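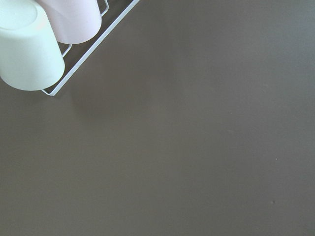
Jarmo Karppinen asked, after the last report went round, whether we really need this many goes at putting a cup on a rack, and whether the money wouldn't be better spent on a wider spread of chores. Fair question, and it's been rattling around in my head all through this stretch of work, so I'll let it steer the report a bit.

Short answer: we need fewer than I first asked for, but more than we've got. Longer answer below, with a bit of grumbling about Wi-Fi.

Where we're up to

We've recorded 132 demonstrations of the cup task for the Staltolitz set and kept 94 of them. The task is the one in the agreement: cup upside down in the white wire rack, nothing knocked over, arm back out of the way at the end. We've been using the plain plastic cups, the pale mint and the blush pink, and I've come to regret how pretty they are, as under flat overhead light on a greyish table the wrist camera doesn't get a lot of contrast to work with. The paler side of the mint one is very nearly the colour of the rack. I did think about swapping them for something bright and easy, then decided against it. People's kitchens are full of pale things on pale things and the policy may as well meet them now.

The ones we threw out mostly went for dull reasons. Some had a dropped stretch in the wrist stream, so the arm moves and the picture doesn't. A fair few were me hesitating over the rack, going down, coming up, going down again like someone trying to park in front of a café. I used to keep those, on the theory that recovery is useful to learn from. Recovery is useful! Dithering is something else, and the first model we trained picked it up beautifully and would hover over the prongs till we stopped it. So now, if the operator corrects a mistake that's visible in the recording, it stays. If they're just having a think, it goes.

What I'd tell Jarmo about the numbers

The count matters less than where things start. When I went back over the early batch I found we'd been putting the rack in much the same spot every time, squared up to the table, out of pure tidiness. The model trained on that was very good at a rack in that spot. Turn the rack on an angle, or shove it off to the edge of the wrist view so there's mostly bare table to look at, and it reached for where the rack used to be.

We've changed how we set up because of that. Before each run the rack gets moved and turned, and quite often it ends up well over to one side with only part of it in view at the start. The cups might already be sitting in the rack or out on the table, and which colour is nearer gets mixed up as well. It slows things down (there's more walking back and forth than recording some afternoons) but the newer episodes are worth a good deal more than the old ones, and I'd sooner hand over a smaller set with proper variety in it.

We also record the reverse now, lifting a cup out of the rack and standing it on the table. That wasn't in the original plan. It came out of laziness, to be frank - somebody had to empty the rack between runs, so it might as well be done with the arm and the recorder on. Those episodes are labelled separately and aren't in the counts above.

Table, light and other housekeeping

I'd asked in the last report if we should cover the table with something more interesting. I've left it bare. It's matte, so there's no glare to fight, and the soft shadow near the rack is a decent cue for height when you're driving from the wrist view alone. There are a few small specks and blemishes on the surface and I've stopped scrubbing at them. I'd like to add a patterned cloth in January as a second surface, plus a lamp from the side, and compare the two properly.

The labelling is in better shape than it was. Each episode now has a start, a grasp, a release and an end marked, plus a one-line instruction in ordinary words. We had a silly problem where "put the cup in the rack" and "put the cup on the rack" were used by different operators and the two had drifted into meaning slightly different placements. All of it says "in" now, and I've relabelled the old batch to match.

Uploads to Trustbridge are still slow. We've gone back to copying overnight, which works, though I've had to stop the morning session from starting until the transfer is finished, and that's cost us a bit of recording time. A wired connection in the back room would fix it and I've put a small line in the budget request for that.

Time and money

Spending is on plan apart from operator time, which is over by 8 hours. That's the relabelling, nearly all of it, and I don't expect it to come up again. I haven't touched the repairs money.

What's next

I'd like to finish the cup task before starting another, and I'd call it finished when the model can manage a rack it sees at an angle and only partly in view. It can't do that reliably yet. It does well enough when both cups are on the table and gets muddled when one is already racked, tending to go for the slot that's taken. More episodes with a part-filled rack should help, so that's the bulk of the January plan.

After that, the wider spread of chores Jarmo was asking about. Skalbridge have offered us a drawer unit and I'd be keen to say yes, if you're happy with the change of order. Could you let me know on that one before we close up for the break? The offer won't sit there forever and I'd need to measure the doorway.

14 December 2025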